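Estberg Refurbishing Cell
Item 24-E | Lease or purchase | Installation by Horobets

We sell this cell, and we still tell most callers to wait a year. If your shop takes in fewer than 18 desktop towers a shift, a person with a screwdriver will beat it.

The arm handles the repetitive part of a rebuild: memory, processor, expansion card, hard drive. Parts wait in a fixture next to the tower, which has to be opened and laid on its side by hand. Cables are still your job. So is deciding whether a machine is worth fixing at all.

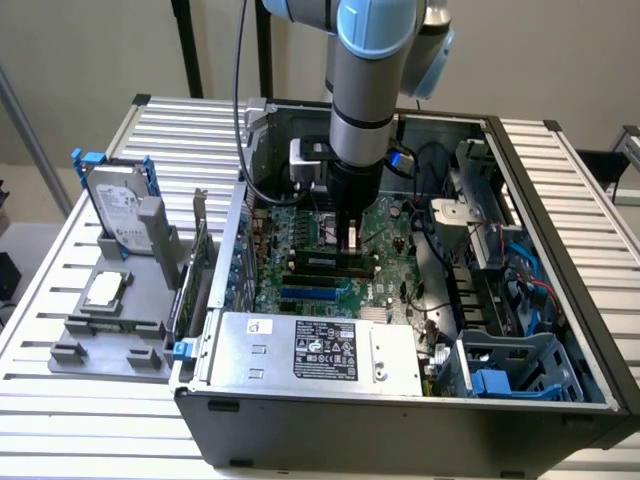
Marichka Pylypenko ran the cell at Endness for 13 weeks before she would let us quote her. Her sore thumbs went away. Her afternoons filled up with loading fixtures, and she says that is duller than the work it replaced. Two of her technicians asked to move to testing. One got to.

Brochures in this trade like to say staff are "freed for higher-value tasks." Ask your supplier which tasks, and at what pay. We can't answer that for you.

Included: arm, gripper, bench, one parts fixture, 6 days of on-site training.
Not included: extra fixtures for other tower models. You will need them, and they aren't cheap.

Questions before ordering: Lukian Boiko, sales desk. He will ask for your intake numbers first.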